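Home | Repairs | Parts | Workshop Notes | Contact

Last updated: August

Taking old office towers apart at Eldale

The Eldale workshop takes in desktop computers that offices no longer want and strips them for parts. The bench lead has worked there for two years and asked that we leave names out of it. We talked in the back room, where the towers wait on shelves along one wall.

The last big load came from Enemska, an accounting firm that cleared out a whole floor. "That was 300 machines," the lead said. "Same model, nearly all of them. It makes the work easier, but you do get tired of looking at the same case."

Every tower starts on its side with the panel off. The drives come out first and go into a locked cabinet until they are wiped. "People ask about the data before they ask about anything else, so we do that part before we touch the board."

Memory is next. Then the cooler comes off and the processor can be lifted out. The lead is strict about this step and wants the chip set down in a holder as soon as it leaves the socket - never on the bare bench.

"The socket is what gets ruined," the lead said. "On these boards the contacts are in the socket. They're tiny and they bend if you drop a screw or a sleeve on them. If I bend one, I might spend an hour with a needle, and then the board may go to scrap anyway." 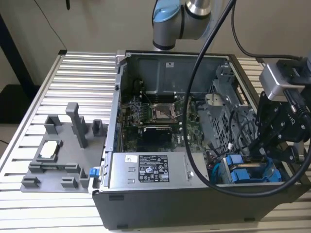 A tower open on the bench, with the CPU out and the socket lever up.

Power supplies usually stay in the case until the end. The lead reads the label on each one and writes the rating on a strip of tape. Solid state drives of 256 GB or more are kept for rebuilds, and smaller ones are sold in lots to Dalaritz, a parts dealer across town.

I asked which cases are the worst to work on. "Anything from Husar," the lead said. "They put two screws behind the front cover, and you have to take the cover off to find them. The ones with plastic drive carriers are fine. You squeeze and pull."

The next load is due before the end of the month, and the shelves by the door have been cleared for it.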